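Olvera Walks

README for the walking notes and route files, last revised 2011-11-16

What is in the folder

A set of day walks around the village of Olvera and the valley behind it, written up by Boris Charvát over several summers and put into files so that other people can load them on a handheld GPS or print them. Each walk has a track file, a plain text description and a line in the index table. There are also two longer routes, the Clullow ridge and the Bosirska traverse, which are split into stages.

Folder layout

tracks/ holds one GPX file per walk, named by the walk number and the start point.
notes/ holds the descriptions, same names, ending in .txt.
index.csv is the table of all walks.
waypoints.csv lists springs, huts, bus stops and junctions. It has 428 rows.
old/ is kept for reference only. Please don't walk from it, as two of the paths have been fenced since.

Columns in index.csv

walk_no: number of the walk. Gaps in the numbering are walks that were dropped.
start, end: name of the start and end point as written on the local bus timetable where there is one.
length_km: measured from the recorded track after cleaning.
ascent_m: total climb in metres. See the remarks on height further down.
time_h: walking time without stops, at an easy pace with a light pack.
grade: easy, moderate or hard. Easy means a path you could do in trainers in dry weather. Hard means hands are needed somewhere.
water: yes or no. Yes means at least one spring that was running in July.
dog: yes, no or lead. The last is for walks through grazing land.

How the tracks were made

All tracks were recorded on foot. Points were taken every 30 metres or so on the early walks and more closely on the later ones, so the early tracks cut the corners on zigzags. Wrong turns and lunch stops have been taken out by hand. Where a walk was done twice, the better recording was kept and the other one thrown away.

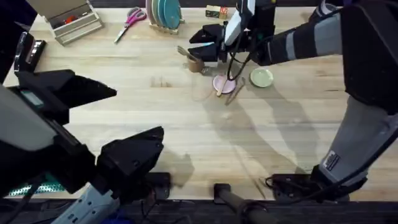

Heights came from the handheld unit, which drifts with the weather. For every walk above 1000 metres the heights were checked against the printed map and corrected at the summit and at the start. Lower walks were left as they came. If you add up the climbs on the Clullow ridge stage by stage you will get a bit more than the figure in the index — the index figure is the one to trust.

Walking times

The times are Boris's own and he stops for nothing except views. People with children should add half again. On the Bosirska traverse the second stage is long and there is no way off the ridge between the saddle and the Clunileo hut, so start early and carry enough water for the whole stage.

Known problems

Walk 7: the footbridge below the mill is marked in the waypoints but was washed out in spring. The stream can be crossed at the ford upstream when the water is low.
Walk 12: the track has a gap in the beech wood where the signal was lost. Follow the yellow marks.
Walk 15: the description says left at the chapel. It should be right. The track is correct.
Walk 19: parking at the start is now for residents only. Use the lay-by near the cemetery.
Bus stop names changed on the Olvera line after the index was made, and only some have been updated.

What is missing

No winter walks. No climbing routes. The north side of the valley is thin because the forest roads there are closed to everyone during felling, and the closing dates are hard to find out. There are no notes on places to stay apart from the Clunileo hut, where the warden is there from July until the first snow and the winter room is left unlocked after that.

Opening the files

The GPX files load on every handheld tried so far. Some older units will not take a track with more than 1000 points, so the two long routes are also given in shortened form, with _short in the file name. The CSV files use commas, and the text is UTF-8. If the accents in place names look wrong in your spreadsheet, choose the encoding by hand when you open the file.

Use

Copy, print and pass on as you like. If you put the walks on your own site, keep the revision date with them so that readers can tell how old the notes are. Paths change, and you walk them at your own risk.

Corrections are welcome, best sent with the walk number and the date you were there. A rough position for any new fence or fallen tree is useful too — it doesn't have to be a proper waypoint.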